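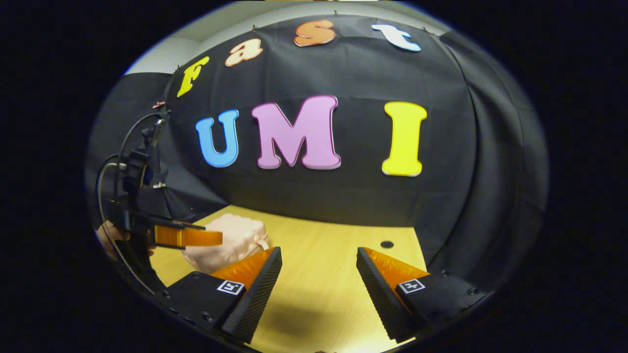
Stiltar P2 pitching machine: review after one pre-season

Reviewed by Lowri Wogan, November 2018

The P2 is a two-wheel pitching machine sold to clubs and schools for baseball and fastpitch softball. Sallerness Baseball Club bought one in September to replace a single-wheel Cumetti that had worn through its second tyre. This review covers 4000 pitches, most of them thrown to the under-16 and senior squads in an outdoor cage.

Setup
Assembly takes one person 20 minutes with the supplied hex keys. The tripod legs pin at three heights. Release height on the middle setting suits an overhand delivery for seniors; juniors will want the lowest. The leg pins are a loose fit and need checking after each bucket, as vibration walks them outward.

Speed
Each wheel has its own dial, marked 1 to 10, with no speed readout. At 7 on both wheels our radar gun gave 73 mph with dimpled machine balls. Leather balls came out slower and less consistently, particularly once the seams had lifted. Recovery between pitches is six seconds. Feed faster than that and the next ball drops short.

Accuracy
We set a strike-zone target at regulation distance and fed 192 dimpled balls without touching the aim. Vertical spread was good. Horizontal spread was wider than the Cumetti's for the first bucket, then settled once the head clamp had been retightened. Curveballs are set by offsetting the dials and tilting the head. The tilt scale is printed in five-degree steps and is hard to read in low light.

Power
The motor runs from mains or a 12 V battery. On battery, speed began to sag towards the end of a two-hour session. The manual recommends a generator for tournaments; ours ran it without trouble, though the lead is too short to get the generator outside the netting.

Faults
One dial knob cracked in week three. Iestyn Nicholas at Shabalala Sports, our dealer, posted a replacement under warranty and it arrived in four days. The transport wheels are hard plastic and poor on wet grass.

Price
$2817 delivered, battery not included. The optional auto-feeder was not tested.

Recommended for clubs with a fixed cage and mains power. Clubs that move their machine every session should look at something lighter.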